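How to Clean and Store Plastic Patio Furniture for the Winter
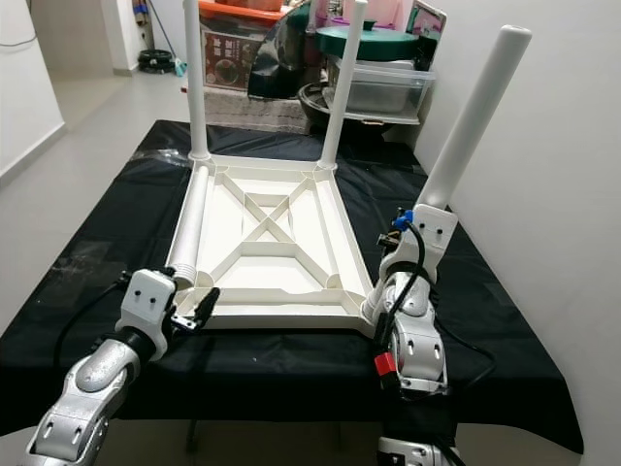 I put this job off every single year, and every single spring I'm sorry I did, so this time I'm writing the whole routine down while I still have the bucket out. It takes me an easy afternoon for one table and a handful of chairs, and most of that is waiting for things to dry (bring a book!).

What you'll need: a bucket of warm water, a good squirt of dish soap, a soft brush, an old toothbrush, baking soda, a garden hose and a couple of towels you don't love anymore.

Start by hosing everything down to get rid of the loose dirt, pollen and spider webs. Don't skip ahead to scrubbing, tempting as it is, or you'll just be rubbing grit into the plastic and leaving little scratches that hold even more dirt next year.

Next, wash the tops and seats with the soapy water and the soft brush. Go in small circles and rinse as you go. For gray stains that won't budge, mix baking soda with just enough water to make a paste, spread it on, and leave it for 7 minutes or so while you get yourself some iced tea. Then rub gently and rinse.

Now turn the table over and do the underneath. I know, who looks there? But the ribs on a molded table are where the mud and the earwigs collect, and my neighbor Myrto Karagiannis found a wasp nest under hers in June, so I've been very faithful about it ever since. The toothbrush is perfect for the corners and the spots where the legs go in.

If your legs come off, take them off. Mine twist out with a bit of persuasion, and if yours are stuck, a little warm water around the joint usually loosens them. Check the directions for your own table first, though, as some are made to stay put.

Let every piece dry all the way, standing up so the water can run out. Put the legs in an old pillowcase, tie it shut and keep it right with the tabletop. I once spent half of a lovely spring morning hunting for one leg, and it was in with the Christmas lights.

Store everything somewhere dry, with the tabletop flat and nothing heavy on it. Chairs can be stacked, with a rag between each one if you're fussy about scuffs, as I am.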